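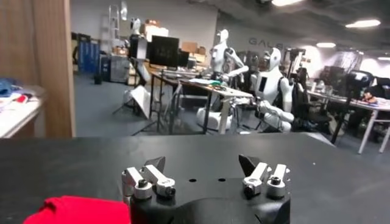
Folding on a Dark Table
Student project report by Salma Benjelloun and Hicham Mansour

Our project in Veseck studies how soft cloth keeps its shape on a black work table. We chose red because the folds are easy to see against black. 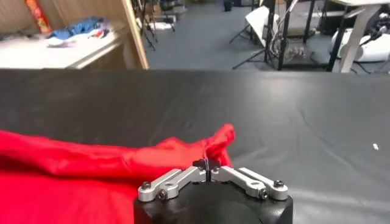 2 min read

A pinched fold in shiny fabric catches the light on one side, and the other side goes dark red. We made 17 trials in February and wrote down the height of each fold.
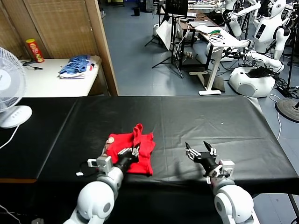

Next steps

Mr. Bustos asked us to repeat 4 trials with cotton.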